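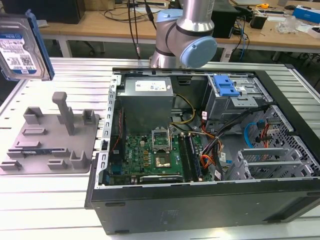

Most office desktops are given up long before their parts are worn out, according to Ferenc Lakatos, and the hard drive is usually what keeps them from being passed on. Owners worry about the files, he added, so the computer goes into a closet and stays there.

BRASBERG, February 12, 2022 — Hunetti, a refurbisher of used office computers, has opened its desktop service to schools, libraries and small businesses in Brasberg and Dultska. Until now the company took in machines only from large offices. Under the new service, called Hegyi, any organization with two or more desktop towers can send them in to be opened, sorted and either rebuilt or taken apart for parts.

Hunetti took in 3377 desktops last year. Of these, 2122 went back into use with a new owner. The others were taken apart, and working memory, power supplies and expansion cards were kept for later repairs.

Each tower is laid on its side on a slotted metal table and the side panel is taken off. The drive comes out of the drive cage before other work starts. Where the case has a plastic latch, the drive and its carrier can be lifted out without tools. In older cases the drive is screwed in, and the job takes longer.
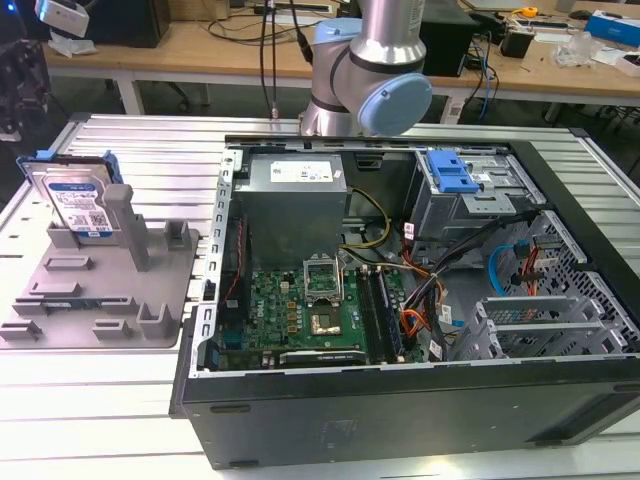 Once a drive is out, its serial number is written into the customer's record next to the number of the case it came from. Customers then choose to have the drive wiped and returned, wiped and reused, or destroyed. A written report is sent for all three. Drives that fail the wipe are destroyed, and the report says so.

The processor and memory are checked next. Hunetti asks customers not to remove these themselves. Bent socket pins are one of the most common faults the workshop sees in donated computers, and a board with bent pins can rarely be used again. Side panels should be left on for the trip, and loose screws can be taped inside a small bag and sent along.

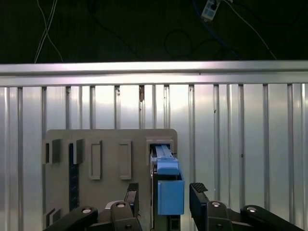 Gray holding board with slots and raised frames, seen against the ribbed metal.

Cables are left in place if they are in good shape. Power and data cables are often tangled after years of small repairs, and the workshop reroutes them only when they block a fan or keep the panel from closing. Cases with light scratches are accepted. Cases with cracked fronts are used for parts.

The service costs 37 dollars per tower, including the drive report. Schools and public libraries pay nothing for their first 10 towers. Pickup is offered in Brasberg and Dultska, and customers elsewhere can ship to the Brasberg workshop at their own cost. 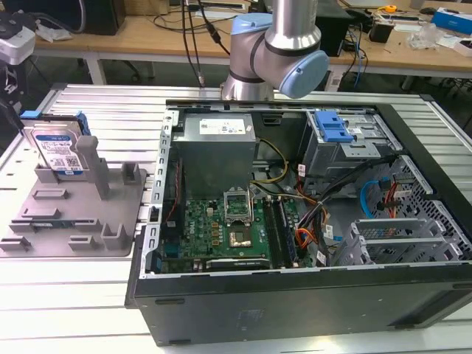

A trial of the service ended in December. It covered 198 towers from schools and small offices, and it led to two changes. Customers now get the drive report by email instead of by mail, and they can ask for parts from one of their own computers to be used to repair another.

"People wanted to know where the drive went," Lakatos said. "That was the first question on nearly every call, so we put it on the first page of the report."

Monitors, printers and laptops are not part of the service at this time. Hunetti plans to look at laptops later in the year.

Requests for pickup can be made through the Hegyi page on the Hunetti website or at the front desk in Brasberg. Please have the number of towers and a contact name ready.

Press contact: Ferenc Lakatos, Hunetti, Brasberg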